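Wastebasket

What is a wastebasket?
A wastebasket (also wastepaper basket, trash can, or just "the bin" if you grew up in my house) is a small open container kept indoors for dry trash, mostly paper. I've been writing these household entries for a while now and this is the one I kept putting off, which is silly, because I use the thing more than any chair I own!

Shape and size
Most of the ones you'll meet are round or oval, a little wider at the top than at the bottom so they stack in the store. Square ones fit a corner better, but I find crumbs and pencil shavings get stuck in the angles. A desk-side model usually holds somewhere between 2 and 5 gallons. My own is a 15-quart one from Nindetti, and I've had it through three apartments.

The rim deserves a word. A thick or rolled rim keeps the mouth from bending out of shape, gives you something to grab, and holds a liner in place (if you use liners – I go back and forth). Thin rims crack first. I had a Prekavel that split right down from the lip after one winter in the garage.

Materials
Woven willow and wire came before plastic in most homes, and you can still buy both. Wicker looks lovely and lets every bit of pencil dust through. Metal dents but lasts. My friend Birsen Özkan collects old steel office bins and has 18 of them in her hallway, two with the original paint. Plastic won out because it's light, cheap and easy to rinse in the bathtub.

Where it goes
Next to the desk, beside a cabinet, in the gap between two pieces of furniture where nothing else fits. I like mine on the floor close to the cabinets, where I can reach it without getting up.
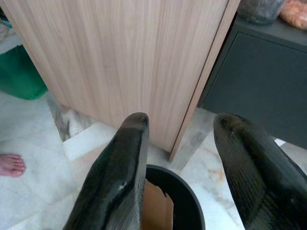

Cardboard is the real troublemaker. Paper crumples, but a piece of a shipping box stands up stiff against the side and eats all the room, so the basket seems full when it's mostly air. Tear it into strips or fold it flat and slide it down along the wall. Better yet, keep it out altogether and put it with the recycling, if your town takes it.

Cleaning
Warm water, dish soap, a rag, and let it dry upside down. Ozan Sezer wrote in to say he lines the bottom with a sheet of newspaper and changes it once a month, and I've started doing the same.

See also: Umbrella stand, Coal scuttle, Laundry hamper

Last updated September 14, 2023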